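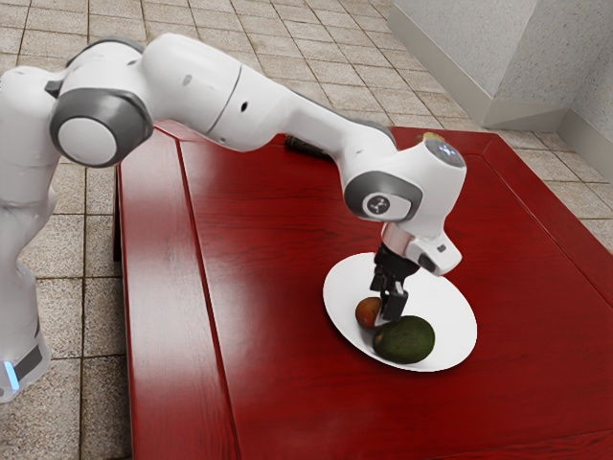 On Feb 15, 2020, Ülle Žukauskas wrote:
> Does anyone still have the recipe for the rye starter from the June
> meetup? Mine has gone gray on top and I'm down to a spoonful.

Hi Ülle! Gray liquid is fine, just pour it off. I feed mine 40 grams of rye and the same of water every morning — twice a day if the kitchen's warm — and it perks up in under a week. I can mail you some dried flakes too, I've got over 400 grams in the freezer!

Laine Lepik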